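3.2 Setting up the packing cell

Our group had the Bilyk cell for most of the semester. It is a two-armed station at the Tirstead workshop, with one gripper on each side of a white table, a camera at each wrist and a third at head height. The job we were given was returned accessories: boxes come back opened, with cables and small devices mixed together, and the arms have to take the contents out and later put them back. This section covers the setup and upkeep of the cell. The control software is in section 4, written by Yaroslav Zakharchenko.

The cell had been idle before we got it and the logbook stopped partway down a page. We started with the grippers. Each finger is a linkage of flat black plates held by pivot screws, and two of the screws on the left hand had enough play that the fingertip could be moved sideways by hand. We took both hands off, cleaned the joints, refitted the screws with a medium thread locker and left them overnight before running anything. 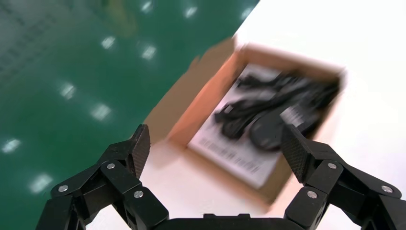 The wrist cameras were next. The old calibration was done with a different bracket, so we threw it out and took 36 poses per arm with the printed target. The first attempt on the right arm gave a bad result and we lost an afternoon looking for a software fault. Vasylyna Hnatiuk found that the target had been taped down over a crumb of dried glue and was not flat. Once it was remounted on a piece of glass the result was in line with the left arm.

Motion blur was harder to deal with. At the default approach speed the wrist image smeared enough that the detector could not separate one cable from another. We tried a shorter exposure, but the picture got too dark inside the boxes. In the end we slowed the last part of the approach and left the exposure alone. It adds roughly 2 seconds to each pick, and our supervisor was happy with that.

Reflections from the floor also caused false detections in the head camera. The floor is glossy green epoxy and the ceiling lights show up on it as bright rectangles. We masked everything outside the table edge in the Zulo config file. The mask has to be redrawn if the table is moved, even slightly, so we marked the position of its feet with tape.

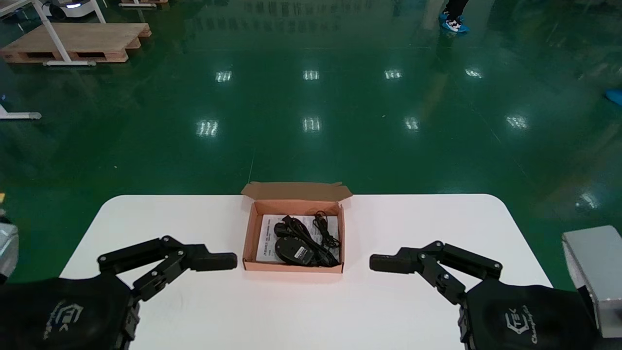 For the start position we settled on both hands open and level, one either side of the box. The earlier program parked them above the table, where they blocked part of the head camera's view. Starting low and wide also makes a loose finger easier to spot – if one tip sits lower than the other you can see it before the run.

The routine we ended up with is short. Before each session, wipe the fingertip pads and camera lenses, check the pivot screws by hand, run the open and close test on both sides and compare the tip heights. Every 7 sessions, repeat the target check and log the error. We ran 103 sessions in total and had to retighten one screw in that time, on the right hand in June.

Spare pads came from Alten and are slightly thicker than the originals. Change them in pairs and redo the closing offset afterwards, otherwise the gripper reports a grasp with nothing in it. The offset is in the same config file as the mask.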